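Plondo open day, April. Went in with low expectations and a free coffee. Posting as I go.

1/ Pens first
The pitch is "it tidies your desk." OK. A marker, a blue pen and a pink one, close together on a white table. My kid can do that for a cookie.
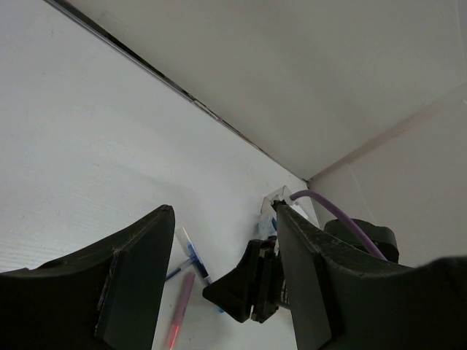

2/ The numbers
Rasa Kütt, running the demo, says 467 practice runs. I asked how many of those went well. "Most." Most is not a number, Rasa.

3/ The setup
Two arms in a white box, purple cables looping all over. A little cardboard tray near the back, pens out front. I waited 30 minutes for my turn to ask questions and got 6 of them in.
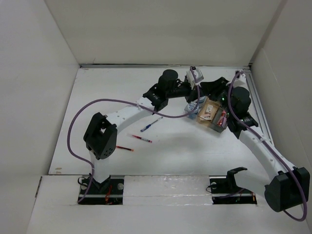
Also asked what it costs to run for a month. Was told to email Ewurabena Sarpong. Have emailed. Will post the answer if I get one.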